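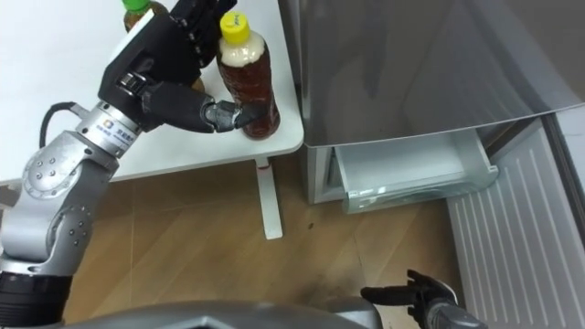
Une bouteille en plastique à bouchon jaune, sur une table blanche.

Ostine lance la consigne à Trirkcombe

Trirkcombe, le 12 septembre 2022 – Je m'appelle Nasrin Vahidi, je dirige l'épicerie Ostine, et j'ai une nouvelle qui me réjouit depuis des semaines : on ouvre la consigne ! Vous rapportez vos bouteilles vides (rincées, s'il vous plaît, mon équipe vous dira merci), on vous rend 18 centimes pièce, en caisse ou en bon d'achat.

L'essai mené en mars avec la boutique Dehghan a duré deux semaines et nous a ramené 2714 bouteilles. Babak Ranjbar, mon associé, a dû vider la réserve pour les caser – il m'en parle encore.

Le service démarre dans nos deux magasins et durera 90 jours, le temps de voir si vous y prenez goût. Moi, j'y crois très fort. Passez nous voir, même avec une seule bouteille !

Contact presse : Shirin Kazemi, Ostine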